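Repeating a bin-picking grasp trial so that the numbers can be compared

The procedure covers the cluttered-bin condition from our October runs. It assumes you already have the grasp planner (Tivlow) running and the hand-eye calibration done. Questions go to Irena Lis.

1. Fix the bin. Clamp the upper corners to stop the walls shifting on contact. Mark the bench with blue tape and check the marks before each block -- a small offset is enough to spoil the height map.

2. Lay out the objects. Start with the cloth, crumpled by hand, and put the rigid items on or beside it. Leave at least one item on bare floor as a reference for the depth threshold.

3. Set the hover pose. Jog the arm until the gripper is over the cloth, then store the pose.

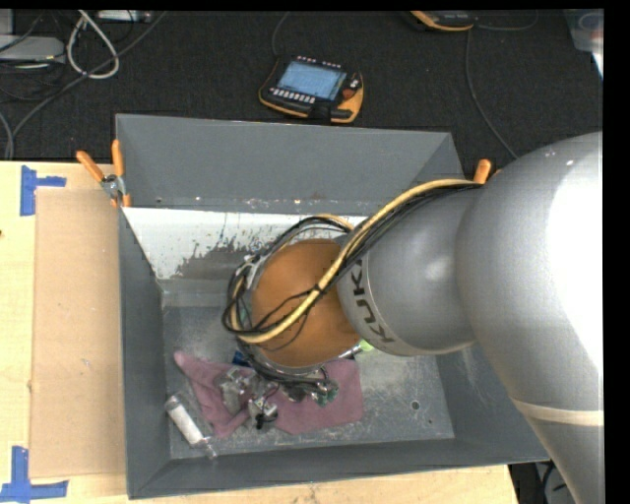

Figure 1. KUKA arm over the bin, with the cloth on the floor and a white cylinder at lower left.

4. Check the cable loops at the wrist. If they pull tight at any stored pose, re-route them and store the pose again.

5. Run the descent at 11 per cent speed. Keep the teach pendant within reach.
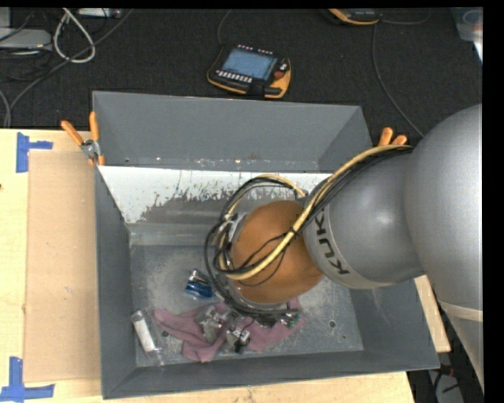 Figure 2. Gripper low in the bin, metal fingers partly covering the pink cloth.

6. Log each attempt as grasp, slip or miss. A lift that brings the cloth up along with the target is a slip. Miłosz Wieczorek's script rejects any block with fewer than 27 attempts.

With a planner timeout of 2000 ms, our success rate on rigid items was 80 per cent. Cloth results are kept in a separate table and should not be pooled with these.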